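Print this page | E-mail this page
Last updated: May

In praise of the small brown box

I love a plain cardboard box! No lid to lose, no lining, just brown board and a few folds.

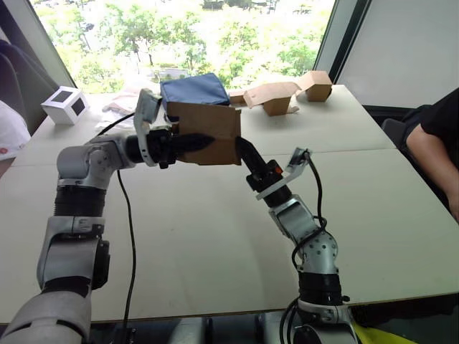

And it forgives you. Squash one and it still holds your socks, or your screws (mine has held both).

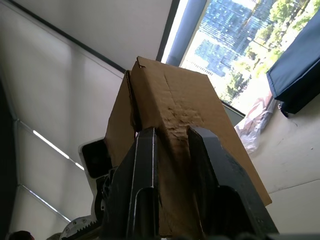 Fabric boxes look smarter on a shelf, I grant you, but can you write on one in biro?

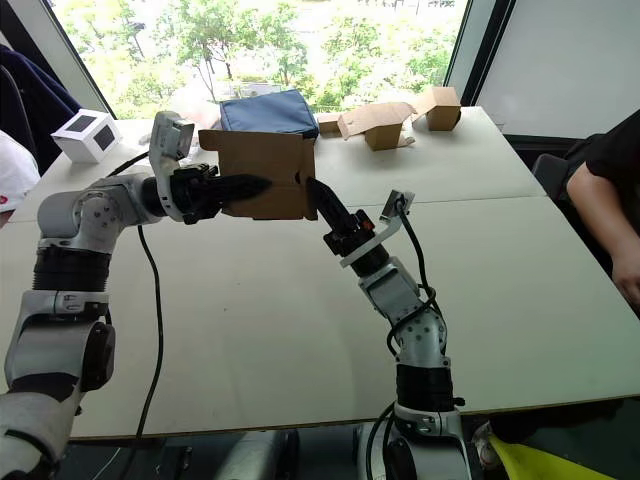

Cardboard in front, dark blue fabric behind

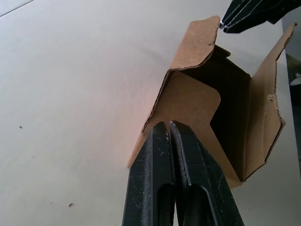 Words: Halyna Melnychuk

So keep the tatty ones, torn flaps and all. I have 16 and I'd happily take more.

Related
Shelves worth having
Two cheers for string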